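Week two of moving our permit office onto Relside, and I have opinions. We had 27 shared spreadsheets on Friday. Now we're down to 6!

The part I love: I can see who's sitting on a request without walking down the hall. The part I don't: it logs me out every 5 minutes – yes, even mid-form.
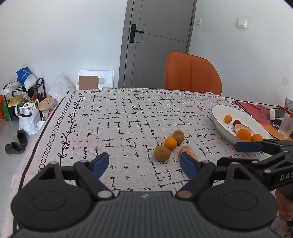 Support says the timeout is a setting on our side, so I'm bugging IT about it. Anyone else on Relside, or did you all go with Simeo? Tell me how you handle approvals when the boss is out.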